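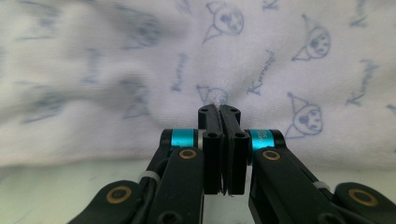 White cloth with a blue cartoon print, of the kind causing all the trouble at Madlow's linen swap.

Madlow's September linen swap took in 905 pieces of bedding and found new homes for 875 of them, a result organisers are calling a triumph and their backs are calling something else.

The swap, held in the old Oprea showroom, runs on a simple rule. Bring clean sheets, take home somebody else's. Everything has to be folded before it goes on the tables, and that is where the afternoon slowed to a crawl.

Plain sheets behaved themselves. The children's prints did not. Nithin Thomas, who ran the folding tables, said 96 of the donated pieces had cartoons on them and most of those were fitted, with elastic in all four corners and strong opinions about lying flat.

"You pinch a corner, tuck it into the next corner, and by the third you've got a hat," he said.

Thomas favours the pinch method, in which a small pleat is gathered at the seam and held while the rest of the sheet is smoothed away from it. A rival camp at the far table preferred rolling. Relations were cordial until about the time the tea ran out.

Colour was another sore point. White backgrounds went first, whatever was drawn on them, and a blue-on-white cartoon set drew two families who each felt they had seen it before the other. It was settled by a coin toss, then unsettled, then tossed again. The losing side left with flannelette and a tea towel.

The 30 pieces left unclaimed include a valance in a shade of brown that several people picked up and put back. They will go to the Ukuven animal shelter, where the dogs are not known to be fussy.

Entry was free, although a tin by the door collected $80 toward hire of the hall — plus one button and a bus ticket.

Another swap is planned for autumn at the same address. Towels will be accepted. Fitted sheets will also be accepted, Thomas said, after a pause.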